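Two-armed tabletop rig takes shape at Berrada workshop
Posted 2020-02-26

STILTHOLM - A pair of robot arms on a shared aluminum rail is the latest build at the Berrada workshop, where members have spent the winter putting together a bench that can pick up and put away ordinary household things.

The project goes by the name Hosik. It began as a single arm clamped to a folding table and was rebuilt in its current form after members voted to spend $500 from the shared tool fund on extrusion, brackets and a second set of joints. Each gripper has its own small camera, and both arms reach in over a white tabletop from the front.
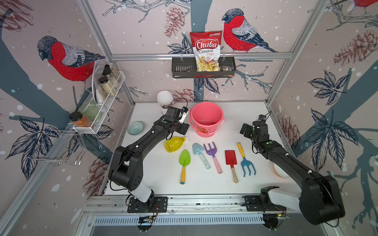 Work at the moment centers on one chore, moving a set of children's garden tools in and out of a pink bucket. The members chose the tools after trying kitchen spoons and paint brushes. The handles are thick enough for the fingers to close on, and the bright colors make it easy to tell from across the room which tool an arm has gone for.

The frame is walled on the left, right and back. The walls are papered in a bullfinch and pine cone print left over from a member's hallway. The group had first planned on plain gray board but decided to keep the paper up, on the grounds that a real kitchen or shed is rarely plain gray either. A spice rack and a metal basket were added to the walls for the same purpose.

Sessions run for 25 minutes, after which the bench is cleared and the tools are laid out again. Members sign up on the sheet by the door. A log kept next to the sheet lists every dropped tool, along with the arm that dropped it. 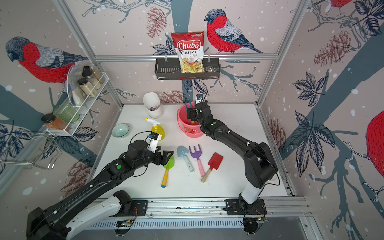 The rake and the fork have given the most trouble, according to the log. Their tines catch on the rim of the bucket if the gripper comes in too low, and the handle then turns in the fingers. New finger pads in a softer rubber are on order and should be fitted within 2 weeks.

Wiring is the other open job. The control boards are still mounted in the open under the front rail, and the workshop wants them boxed in before the bench is shown to visitors. A printed cover has been drawn up but did not clear the mounting bolts on the first try.

The group plans to bring the bench to the open house in Plistomstead in May. Space there is limited, so the frame will travel in sections and be bolted together on site.

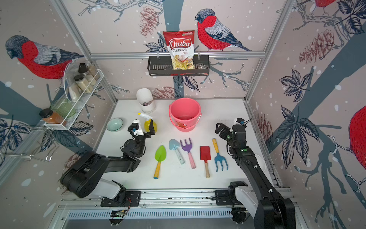

Build evenings

The Berrada workshop is open to new members. The monthly fee is $25 and covers use of the hand tools, the drill press and the electronics bench. No experience with robots is needed to help on Hosik. Closed shoes are required on the shop floor.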